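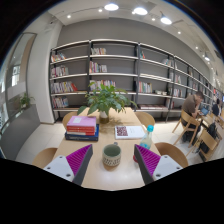 Keeping House, Keeping Order: Evening Course
Handout 4: The Shared Table
Tutor: Treasa Costello

Welcome back, everybody, and thank you for bringing your drawings of your own tables last time. I have had them spread across my floor at home and enjoyed them very much, even the one with the sewing machine, the cat and what I took to be half a bicycle. Please collect yours from the tray at the tea break.

In this session we leave cupboards behind for a while and think about the table that everybody uses. It might be the big one in your kitchen, or the one in a reading room or a staff room, with a few chairs pulled up to it and some shelves near by. These tables are lovely to sit at and very easy to lose. A mug gets left, then a bottle, then somebody puts a few books down meaning to come back for them, and by the end of the week you are eating your sandwich on your knee.

What belongs and what is visiting

I like to sort the things on a table into residents and visitors. A resident lives there and has a spot of its own. A potted plant is the usual one, or a bowl, or a lamp if there is a socket close enough. A visitor comes with a person and ought to leave with that person: the mug, the water bottle, the magazine lying open at somebody's page. Books are the awkward ones, as they arrive as visitors and then settle in (I have a gardening book at home that has been visiting since before my daughter was married).

When you clear a table, deal with the visitors first and leave the residents where they are until you wipe down. People tend to begin by moving the plant, I suppose because it is the prettiest thing there, and then they have a plant in their arms and nowhere to set it.

The order I use

Mugs and cups go to the sink first. Look inside before you tip one up, especially a mug with a dark or coloured inside, where an inch of cold tea hardly shows at all.

Water bottles next. Check that the cap is screwed on properly and stand the bottle at one agreed place, by the door if you can, where its owner will pass it on the way out. Please don't empty other people's bottles. We had words over this at Pultwood one June and I should not like to have them again.

Then anything lying open. Slip in a bit of paper to keep the page, close it, and lay it with the books. Never turn an open book face down to save the place, it is very hard on the spine.

Books last. Make one stack with the widest at the bottom and the smallest on top, spines all facing the same way so that they can be read from a chair. If the stack is taller than your hand is long, it is time for some of it to go on the shelves.

Then lift the residents, wipe, dry, and put them back. On light wood use a cloth that is damp and well wrung out, and go along the grain.

Plants standing in water

Several of you asked about these. A leafy cutting will live quite happily in a glass vase for a long time if the water is kept fresh, and you have the pleasure of seeing the stems. Change the water every 5 days or so in the warmer months, rinse the glass while you are at it, and take off any leaf that has slipped below the water line. Keep it towards the far end of the table, where no one will reach across it for a pen. A small vase under broad leaves can be top-heavy, so try it with a gentle nudge before you trust it near a book!

Shelves near the table

If you are lucky enough to have long open shelves along the wall, leave some of them bare. I know it looks like waste. But a sparsely filled shelf is what lets the table be cleared in a minute or two, and a packed one sends everything straight back to where it came from. In the old Yeo reading room we had more than 50 feet of shelving and could not find a home for a single atlas, every inch being taken up with box files.

Chairs

Push them in last, after the floor has been looked at. With chairs that have curved backs, leave a hand's width between the back and the table edge, so that the wood doesn't knock and mark.

For next time

Choose one table you share with other people. Write down its residents and its visitors at breakfast time and again at about nine in the evening, and bring both lists. Page 13 of the course booklet has a form for it, though the back of an envelope does just as well. We shall be looking at trays and baskets, so if you have one you are fond of, do bring it along.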